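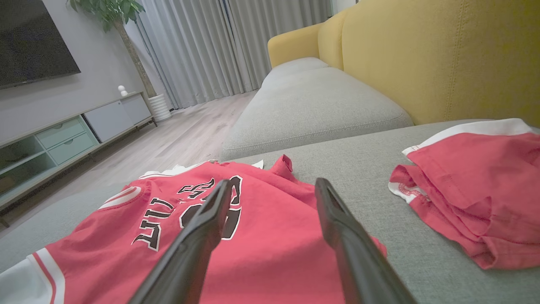
Posted in: Hospitality & Lodging > Green Housekeeping > How-To

8th May – by the Stesix editor

How to Set Up a Towel and Linen Reuse Program at a Small Inn

If you run a guesthouse or a little motel, you already know that the laundry never stops. You strip a bed, you fill a machine, you fold, and by the time you've put the last pillowcase on the shelf there's another heap waiting at the bottom of the stairs. A reuse program is a gentle way to bring that heap down, and it's one of the easier green projects to start with, so I always suggest it to people who write in asking where on earth to begin.

I helped put one together at Cheetham, a small inn with a steep driveway and a very loud dryer, and most of what follows I learned there (a good bit of it by doing it wrong the first time).

Start by finding out what you wash now

Before you change anything, keep a laundry log for 2 weeks. A cheap notebook on a string by the washer is plenty. Have whoever loads the machine write down the date, what went in, and how full it was. Try not to pick your busiest stretch. We made the mistake of starting in August, when every room was full and half the guests were coming back from the lake with sandy feet, and the numbers weren't much use to us later in the year.

Write the guest card

Keep it short and friendly. Guests are on vacation and they don't want a lecture on the bathroom counter. Ours says:

"We're happy to change your towels any day you like. Leave them on the floor and we'll bring fresh ones. Hang them up and we'll know you're keeping them."

Sheets need a separate card, placed on the nightstand. We change them on the third day of a stay unless somebody asks sooner, and always between guests, of course. Print the cards on something that can be wiped down – plain paper curls up in a steamy bathroom within a couple of mornings, and then it looks sad.

Check your hooks and rails

I wish I'd thought of this one earlier! If you ask people to hang up their towels, there has to be somewhere to hang them. Walk into every bathroom and look. Two guests sharing a room will want a rail or a good deep hook each, with enough space between that the towels can dry out. A towel bunched up on the back of a door will still be damp at bedtime, and the guest will quite reasonably want a new one.

Bring the housekeeping staff in early

The whole thing rests on the people who clean the rooms. They're often trained to replace everything, and it feels like poor service to leave a used towel behind. Sit down together for ten minutes with some coffee and go over it:

- Towel on the floor, in the tub or in the sink: replace it.
- Towel hung up: leave it, and straighten it so the room still looks cared for.
- Not sure, or it looks stained: replace it.
- Guest has left a note: do what the note says.

Do a practice round in an empty room if you have one. It sounds silly, but we had a nice discussion over what to do with a towel draped on a chair, and we settled on replacing it.

Choose your washing settings

Fewer loads is the main thing, but while you're at it, look at the loads you do run. Wait for a full drum, and use the cooler setting where your linen labels and local health rules allow it. We switched to Fluron for the everyday wash and kept Flakier on the shelf for stains. Whatever you use, measure it. Staff in a hurry tend to pour, and extra detergent just means extra rinsing.

Look at the log again

After 10 weeks, get the notebook back out and compare. Go by loads per occupied room, so that a quiet spell doesn't flatter you. If the figure hasn't moved, ask the staff first, then read your cards again as if you'd just walked in with a suitcase. At Cheetham we found that room 5 had no card at all and hadn't for a good while. Put spare cards on the cleaning cart.

Contact Stesix | © Stesix, all rights reserved | Back to top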